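I'd been promised tea and a rummage, and I got both. The woman behind Kartha, a one-person bead business run from a spare bedroom in Umard, tips her stock out on the bed whenever she needs to sort it. "I did have a table," she says, "but the beads roll off a table and then you're on your knees all evening!"

She started in April with a 30 pound bag of odds and ends from a market in Dravska, and she's made 264 bracelets from it and from what came after. Pink is what people ask for (I asked for it too, I'm afraid).
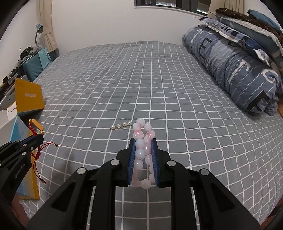

Pink beads held in a black gripper, and a short strand of pearls on the grey checked sheet.

"I don't like them all matching," she tells me. "If every bead's the same pink it looks like sweets. I want a milky one, then one with a bit of a streak in it, then a darker one." She lays them out by eye and restrings anything that bothers her the next morning - sometimes twice.

Pearls are newer for her, and slower. She puts little metal spacers between them and grumbles about the fastenings, which she finds fiddly after dark. "I've dropped more clasps down the side of this bed than I've sold," she says, laughing.

She's got a stall booked at the Varnent spring fair and would like 500 pieces ready for it, which made me wince a bit. She just poured me another cup and went back to looking for a pale one.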